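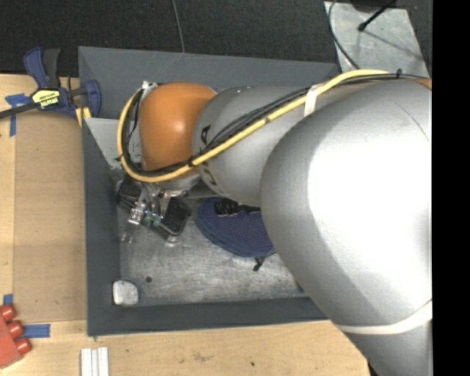 According to Nomvula Mokoena, the hardest part of the bin-picking course at Stumari Technical College has been the waiting. A pick takes a few seconds to run and a whole afternoon to get right, she told visitors to the robotics lab, and for the first weeks of the term her team spent more time at the whiteboard than at the arm.

Her team is one of four in the college's second-year automation class that will compete in the Rampersad Picking Challenge in March. The class has 16 students. Each team gets the same task: program a robot arm to take mixed household items out of a bin, one at a time, and set them down in a marked area without dropping them.

The students are working with a KUKA arm that the college has used for teaching since the lab moved to its present building on Zisano Road. The gripper is the part that changes. Teams may adjust the fingers, the mounting brackets and the cable routing, but the arm itself and the bin have to stay the same for everyone.

Hendrik Shabalala, who teaches the course, said that most of the early trouble came from soft items. Boxes and bottles keep their shape. Cloth and anything with a strap tend to fold when a finger pushes against them, and the arm can close on air while the item slides toward the wall of the bin.

"They come in thinking it is a programming course," Shabalala said. "Then they find out they have to care about where a cable goes."

Cable routing has cost every team some points in practice. Under the challenge rules, a run is stopped if a cable catches on the bin or pulls tight before the arm reaches its position. Kgomotso Shezi's team lost two full practice runs that way in one week and has since redone its tie points. The team now moves the arm by hand control to each corner of the bin before starting the program.

The challenge uses a set of 200 items, and the teams do not see the full list ahead of time. Judges draw from it on the day. Scoring is based on items picked and placed, with points taken off for drops, for two items picked at once, and for touching the side walls with more than light force. Teams get two runs each, and the better one counts.

Last year's winning team, also from Stumari, finished with 247 points. Shabalala said he expects that total to be passed this time, mostly on account of a change in the rules. Teams may now skip an item and come back to it later in the run. In past years the arm had to keep trying for the same item until it was picked or the time ran out.

Khanyisile Hendricks has been writing the part of her team's program that decides when to skip. It gives up on an item after two failed tries and moves it to the end of the list. She said the number was three until the middle of February, and that the third try almost never helped. Her team has logged every attempt since the first lab session and had reached 1689 by Friday evening. The log notes the item, the approach angle, and the result.

Other teams have put their time elsewhere. Mokoena's team has tried several fingertip shapes and plans to choose between the last two this week. Shezi's team is working on a slow push that moves items away from the corners before the arm tries to pick them up.

Lab hours have been extended until 8 p.m. on weekdays for the rest of the season. Each team has a two-hour slot on the arm and can sign up for a second slot if another team gives one up. Work on the gripper parts can be done at the benches at any time the lab is open.

The challenge will be held in the main hall at Stumari, with seating for around 60 people. Entry is free. The parts budget for all four teams was paid by Zivby, a local machine shop, which will also have two of its staff on the judging table. Annatjie Motaung of the engineering department is handling registration for schools that want to bring a group, and asks that they contact the office with the number of students and the name of the teacher coming with them.

Students who are interested in taking the automation course next year can sit in on any practice session. A schedule is posted outside the lab.

Contact the newsroom | © 2022 Stumari Technical College | Back to top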